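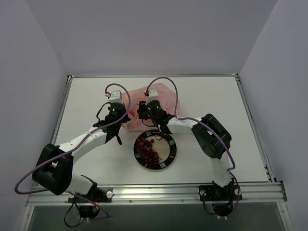
Two arms on the rail, white tabletop.

Drawing and Painting for Beginners
Handout 4: Watercolour paper, stretching and the first washes
Course leader: Regula Eder

What we repeat from last time

Please look again at your pencil exercises before you start with this handout. The drawing under a watercolour should be light. If you press hard, the pencil makes a small channel in the paper and the colour will collect in it. Use an HB or a B, not softer, as the soft pencils smear when the brush goes over them. The kneaded eraser is better than the white one, which can damage the surface so that the wash becomes spotty there.

1. The paper

Watercolour paper is sold by weight and by surface. The weight is given in grams for one square metre. Thin papers become wavy when they are wet, heavy papers stay more or less flat. The student pad from Grosness is a light one and has to be stretched. The single sheets from Herrera are heavier and you can use them with only clips or tape at the four corners.

There are three surfaces:

Hot pressed. Smooth. Good for pen and fine detail, but the wash dries quickly and shows every stop of the brush.
Cold pressed. A little texture. We use this one in the course.
Rough. Strong texture. The brush jumps over the small valleys and leaves white points. Nice for water and old walls, difficult for faces.

Most papers have a better side. Hold the sheet against the window and look for the watermark. When you can read it the right way round, you usually have the better side in front of you. On the Grosness pad both sides are the same and you do not need to search.

2. Stretching a sheet

You need a wooden board which is larger than the paper on every side, gummed paper tape (the brown one that must be made wet), a sponge, and a bath or a big tray with cold water.

Cut four strips of tape first, each a little longer than the side of the sheet. Do it with dry hands and put them away from the water. Then lay the paper in the water. A light paper needs only a few minutes. Lift it by one corner, let it drip and lay it on the board. Smooth it from the middle to the outside with your hands, and do not rub, because the wet surface is very weak.

Wet the tape with the sponge and stick it down so that half of the width is on the paper and half is on the board. Press well. Leave the board lying flat until the next morning. If it stands upright, the water runs to the bottom edge and the tape opens there. A hairdryer is also not a good idea. The middle dries faster than the sides and then the sheet can tear.

Small waves during drying are normal – they go away. If they are still there the next day, the tape was too dry or too wet. You can cut the sheet off and try again with the same paper.

3. The flat wash

For a flat wash you should mix more colour than you think you need. When it is finished in the middle of the sky, you will not find the same tone again. Take a small cup, not the palette. Detel has a set with porcelain cups, but an old egg cup does the same work.

Put something under the top of the board so that it slopes a little towards you. A book is enough. Load the brush fully and draw one line from left to right along the top. A bead of colour will hang at the lower edge of this line. The next line must touch this bead and take it down with it. Continue in this way, and fill the brush again after each line. At the end squeeze the brush in a cloth and pick up the last bead with the tip. If you leave it, it will creep back into the drying wash and make a shape like a cauliflower.

Do not go back to correct. A small fault in a wet wash is hardly seen later, a corrected one is always seen.

4. The graded wash

It is the same movement, but after each line you add a little clean water to the cup. The tone becomes lighter step by step. Beginners often add too much water at once and get stripes. Turn the board upside down if you want the dark part below, for example for the sea.

5. Colours for this part of the course

Ultramarine
Burnt sienna
Yellow ochre
Alizarin crimson (only a small tube)

Ultramarine and burnt sienna together give a very good grey. With more blue it is cold, with more brown it is warm. Please try a row of 21 small squares, from pure blue on the left to pure brown on the right, and write the mixture under each square with pencil. We will use this row again when we paint the clouds in April. Black from the tube is not needed. It makes shadows look dead.

6. Exercises at home

a) Stretch two sheets on the same board.
b) Three flat washes in different tones of ultramarine.
c) Two graded washes, one with ochre and one with grey.
d) The row of squares from part 5.
e) A simple view over fields or roofs, using only washes and no details. The photographs from the Botville walk can be used if you have no view from your own window.

Bring everything to the next lesson, also the sheets that went wrong. Write on the back what paper it was and which brush you used.

Materials for handout 5: masking fluid, an old brush you do not love any more, a piece of soap, kitchen paper.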